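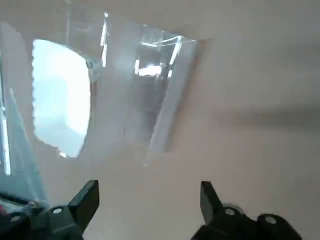 *A sheet of clear plastic, crumpled, with bright lines where it folds.*

# Why can you see through plastic wrap?

Clear plastic is a strange thing to look at, because most of the time you are looking at whatever is behind it. Put a flat piece on a table and you might have trouble finding it again. Scrunch it up and it is easy to see. The plastic has the same colour as before - none - but now it is covered in white lines and sparkles.

This page explains where those lines come from, and what to do with the plastic when you have finished with it.

## Light going through

Light travels in straight lines until it meets something. When it meets a brick, some of the light is soaked up and the rest bounces off. None of it comes out the other side, so you can't see through a brick.

When light meets clear plastic, most of it goes straight through. It hits the table underneath, bounces back up through the plastic and reaches your eyes. You see the table. In the photo you can see the pale beige surface through the sheet, but it looks a bit greyer and milkier than the part with nothing over it. A little of the light is lost each time it has to pass through the film.

A material that lets light through clearly is called **transparent**. If it lets light through but makes everything blurry, like baking paper, it is called **translucent**. If no light gets through, it is **opaque**.

## Light bouncing off

Not all of the light goes through. A small part bounces off the shiny top, the way it does from a window or a puddle. This is called **reflection**.

On a flat sheet, the reflected light all goes off in one direction. Unless your eyes are in the right spot, you miss it. A crumpled sheet has lots of little slopes facing different ways. Wherever you stand, a few of them will be tipped at the right angle to send light to you. Those are the bright lines and glints. Move your head and some will go out while others light up.

Folds matter too. Where the plastic doubles over itself, the light has more layers to get through, so that part can look darker or cloudier.

## How thin is it?

Plastic is sold in different thicknesses, measured in micrometres. There are 1000 micrometres in one millimetre. A sheet of printer paper is about 80 micrometres thick. A heavy plastic sheet used under wet paint might be 200, and kitchen wrap is much thinner than either.

## Try it yourself

You will need a piece of clear plastic wrap as big as a dinner plate, a torch and a sheet of coloured paper.

1. Lay the plastic flat on the paper. Smooth it with your hand.
2. Shine the torch on it from one side. Look for the reflection.
3. Scrunch the plastic into a ball, then open it out again.
4. Shine the torch from the same place. Draw what you see.
5. Fold the plastic in half, then in half again, and look at the colour of the paper through it each time.

Never put plastic wrap or a plastic bag over your face or anyone else's. Keep it away from babies and pets.

## Where does it go afterwards?

Thin, soft plastic usually can't go in the home recycling bin. It can wrap around the moving parts of sorting machines and stop them. Some towns have a separate drop-off for it. In Lirndale, soft plastics are collected on Wednesday, and they need to be clean and dry. Ask an adult to check the rules where you live.

Larger clean pieces can be used again. Spread one under your painting, or keep it for covering seedlings on a cold night.

*Written by Rok Vukčević. Experiment by Panagiotis Trajkovski.*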